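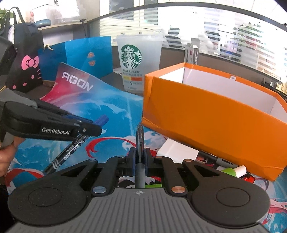 Blue pen (deli) and a black marker.

Friday, started 8:40

Relabeling of the Vostthorpe soil archive, continued. Kojo and I on jars, Etornam on the register, Fiifi in and out with the oven.

Where we are: the archive is 1,672 jars by the old register. The bottom two shelves of bay C are still to do, plus the odd-size jars on top of the cabinet. The old labels are mostly legible but the adhesive has gone brown and brittle, and on the shelves nearest the radiator they lift off if you look at them. Several were lying loose on the shelf when we opened the bay. We put each loose label in an envelope with a note of the two jars it was found between. Please keep doing this. Do not guess from handwriting.

Method, so that it is written down somewhere other than my head:

1. Take one jar at a time from the shelf, left to right.
2. Read the lid number and the label number aloud. Second person checks against the register.
3. If they match, write the new label and apply it below the old one. Leave the old one on.
4. If they don't match, red dot on the lid, jar goes to the side bench, line in the query sheet.
5. Repeat the number in marker on the lid.
6. Jar back to its own spot before the next one comes down.

Step 6 got skipped twice last week and both times we lost half an hour.

**Ink test**

Results from the strips Osaze set up in December. He wrote the same text on Simik label stock with everything we had in the drawer: ballpoint, gel, two permanent markers, pencil and the thermal printer. One set went on the south windowsill, one set in the drying oven at 105, one set was rubbed with a damp cloth, and one set with 70% ethanol.

- Ballpoint: fine on the windowsill, slight browning in the oven, smears in ethanol if rubbed straight away.
- Gel: worst of the lot. Bled with water, gone with ethanol.
- Permanent marker, fine tip: good with water, poor with ethanol, faded a bit on the windowsill.
- Permanent marker, broad tip: same as above but the letters fill in. No use for anything smaller than a lid.
- Pencil: unchanged by everything. Hard to read on the coated side.
- Thermal print: whole label went gray in the oven. Windowsill set pale but readable.

The thermal result settles it for me. Ohemaa was keen on printing because of the barcodes, and I see the point, but jars do get put back in the oven with their labels on however many times we tell people. We go on with handwritten labels, ballpoint on the uncoated side, and a pencil slip inside the jar. The slip is the real label. If the outside one fails in thirty years there is still something to read.

Barcodes can be added later on top. Ohemaa has asked Sulemana (the database people) whether a printed resin ribbon label would stand the heat. No answer yet.

**Oven**

The Rumatix oven is overshooting. Fiifi had it set to 105 and the probe thermometer on the middle shelf read 140 at one point this morning. Came down again after ten minutes and then held at 108. He thinks the door seal; I think the sensor has slipped out of its clip again, as it did last spring. Until one of us has had the back off it, no organic matter determinations, and nothing goes in unattended. Moisture samples from the batch on the top shelf should be treated as suspect. Fiifi has crossed them out in the oven log and will re-run from the field-moist bags, which are still in the cold room.

Note to self: the Simik labels tested at 105 in December were in this same oven. So they may have seen more than 105. That is probably fine for our purposes (they survived) but it should be said in the write-up, and the thermal labels deserve a fair second go if anyone cares enough to do it.

**Queries from bay C**

- C4, jar 31 and jar 32: lid numbers swapped relative to labels. The texture is quite different, one is a sandy loam and the other close to clay, so the profile descriptions ought to sort it out. Etornam to pull the descriptions.
- C4, jar 58: two old labels, one on top of the other, with different depths (0–15 and 15–30). Left both on.
- C5, jar 7: lid cracked through. Moved contents to a new jar, kept the lid in a bag inside the box.
- C5, jar 19: no jar. Gap on the shelf and a faint ring in the dust, so it was there at some time. The register has no loan against it.
- C5, jar 40 onward: different handwriting, and the sevens are crossed. Kojo read three of them as Fs before we noticed. All three rechecked and corrected.

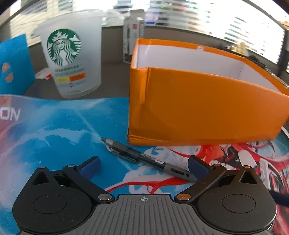

The crossed sevens matter more than I first thought, because the same hand shows up in the field books for the lower terrace. If the register was typed up from those books by someone else, there could be the same misreading there, only fixed in type. Etornam went through one page and found a plot "F2" that does not exist on the map. Plot 72 does. So the check of jar against register is not enough for that run. It needs jar, register and field book.

This slows things down. We were doing a shelf in under an hour and the three-way check took us most of the time between coffee and lunch for half of one. Options:

a) Three-way check for the whole of bay C.
b) Three-way only for jars in that hand, two-way for the rest.

Going with b. The hand is easy to spot once you know it: crossed sevens, open fours, and the dates written with dots. I have put a photocopy of one label inside the front cover of the query binder.

**Label stock**

Started with a box of 3,000. Each jar takes one outside label and one slip cut from plain card, so we have plenty, even with spoiled ones. What we will run out of is lids. Kojo has found that the old metal lids on the tall jars are rusting on the inside rim, and flakes are dropping into the soil. For anyone measuring iron this is obviously no good. I suggest we replace lids on all the tall jars and note the date of replacement on the slip. Supplier wants a minimum order of 1,000, far more than we need, but Osaze says the plant group would take the rest off us. He will ask them before we order.

For the jars with visible rust: scrape off the top centimeter into a separate bag, label it "top, rust", and keep it. Do not throw any of it out. There is no more of this soil to be had from the upper terrace, it has been under the road since before I came.

**Small things**

- Dust. The extractor hood in the side room is fine for one jar at a time but not for sieving. Masks on if a jar is being decanted.
- The step stool has a loose foot. Use the other one.
- Write the number on the lid after wiping it. Marker on a dusty lid comes away with the thumb.
- Leave ballpoint labels a minute before handling. Kojo's have been smearing, he is left-handed and his palm goes over the line as he writes. He now does the reading aloud and I write.
- Register scans are on the shared drive under "archive/vost_old". Etornam has named them by page, with the bay letter in front. Page 44 is missing from the scan but is there in the book.

**To do**

- Oven sensor (me, Fiifi)
- Profile descriptions for C4 31/32 (Etornam)
- Ask Ohemaa if C5 19 went out with her samples for the carbon work
- Lids, after Osaze hears back
- Second photocopy of the crossed-seven label for the cold room
- Card for slips, we are on the last pack

Stopped 4:15, at C5 jar 52. Jar 52 is done and back on the shelf. Next one down is 53.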